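Setting up a practice table for the Tulotstead robotics club's kitchen challenge

If your student has just joined us, welcome! The kitchen challenge is the part of the year most of our kids look forward to, and it starts with a table, a gripper and a good helping of clutter.
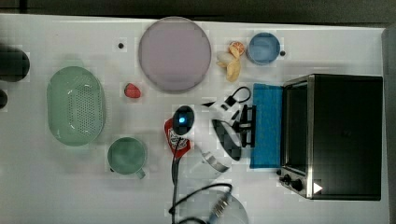 The practice table from overhead, with the gripper in the middle of the kitchen things.

You don't need anything fancy to practice. Raid your own cupboards, or borrow the Kitix bin from the club shelf (please sign it out first, and bring it back by Sunday).

Step 1. Start with a plain, light tabletop. Our white one makes it easy for the students to tell where one thing ends and the next begins.

Step 2. Put the big item down first. We use a toaster oven on the right, which leaves the left side open for reaching. Keep it unplugged the whole time.

Step 3. Add the plate, a bowl, a mug and the colander. Turn the mug so its handle points somewhere awkward – beginners always line it up nicely, and then they're surprised on challenge day when the judges haven't.

Step 4. Scatter the small stuff. A strawberry, a banana and an orange slice give you three quite different shapes to pick up, and a sponge makes a nice forgiving first grab. Let a couple of pieces touch once the students feel ready for it.

Step 5. Check the cable before every run. Ours likes to wander across the table and over whatever happens to be lying there, so move it by hand while the gripper is stopped, and give it enough slack to reach the far corner.

Step 6. Run the round. Teams get 15 minutes to put the fruit on the plate and the sponge in the colander. Write down every try in the Bekow notebook, even the silly ones (especially the silly ones!), and note which way each item was facing.

Plan on 40 practice tries before the December meet at Cabello Hall. It sounds like a lot, I know, but split across a team it goes by quickly, and you can stop for snacks – away from the table, please.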